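Video Scouting Assistant (Baseball), Part-Time and Seasonal

Turkmont Baseball Research
Posted Tuesday, March 3, 2020

Turkmont is hiring video scouting assistants for the coming amateur season. Assistants watch game video, chart every pitch, and enter the results in our database. The work runs from the first week of the college schedule through the end of August. All positions are paid by the hour.

We supply pitch and plate appearance data to college programs and independent league clubs that don't have their own analytics staff. Most of those clubs have one fixed camera behind home plate and no tracking system, so the charting has to be done by people. Our current clients include the Wilis summer club and the Otside league, which is joining us this year with a full schedule.

What the job involves

You will be assigned games by Sunday night for the following week. For each pitch you record the type, the location on a zone grid, the count, the base and out situation, the result, and where the catcher set up before the pitch. On balls in play you also mark the fielder and the type of contact. Catcher setup is the part new people find hardest, and we spend most of the training on it.

A typical college game takes four to five hours to chart when you start and less once you know the keyboard shortcuts. Assistants who stay past the first month are usually given one team to follow for the rest of the season, home and away. We have found that the charts are more consistent when the same person sees the same pitchers every week.

Finished games are checked by a reviewer, who pulls a sample of innings and charts them again separately. If the two charts disagree on too many pitches, the game comes back to you with notes. You are paid for the time spent on corrections.

Hours and location

The schedule is 17 to 19 hours a week, with more available during conference tournaments if you want it. Two shifts a week must be worked at our office on the second floor of the Ó Flaithearta Building. The rest can be done from home on your own computer if your connection can handle streaming video. Office shifts run from 5 p.m. to 11 p.m. on weeknights and from noon on weekends. There is free parking behind the building after 5 p.m. We have a staff kitchen, and people on the evening shifts generally eat in.
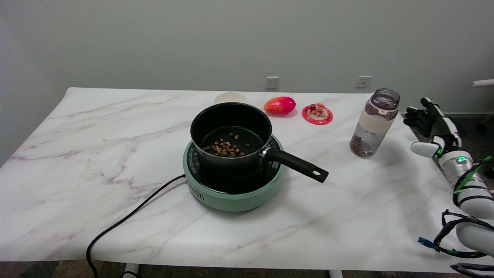 Dried beans or grains in the pan.

What we are looking for

You should know the rules of baseball well, including scoring rules, and be able to tell a slider from a changeup on ordinary video. Playing experience is fine but we don't require it. Several of our best charters came to us from umpiring or from keeping the book for a high school team.

You also need to type accurately and be comfortable working in a spreadsheet. If you know SQL or R, say so in your application, as there is some query work for people who want it in the second half of the season. It does not change the starting rate.

You must be at least 18 and legally able to work in the United States. You can't be employed by, or playing for, any team in a league we cover. If a family member is, tell us and we will keep you off those games.

Training

Training is paid and takes four evenings, all at the office. It is led by Aníbal Esteves, who runs the charting group. On the last evening you chart three innings alone and go over them with a reviewer. New hires who miss an evening can make it up with the next group – please don't skip it and try to catch up from the manual.

How to apply

Send a resume and a short cover letter to Zdislava Štěpánek, Hiring Coordinator, through the contact form on our website. Choose "Video Scouting Assistant" as the subject. In the letter, tell us which evenings and weekends you are free and whether you can stay through August.

Applicants who look like a fit will get a link to a half inning of college video and a blank chart. Fill it out and send it back within five days. We don't expect it to match ours on every pitch, but we do read the notes column, so use it when you are unsure of a call.

Applications are reviewed as they come in, and the posting stays up until all seats are filled. People who applied last year and were not hired may apply again – a new sample chart is required.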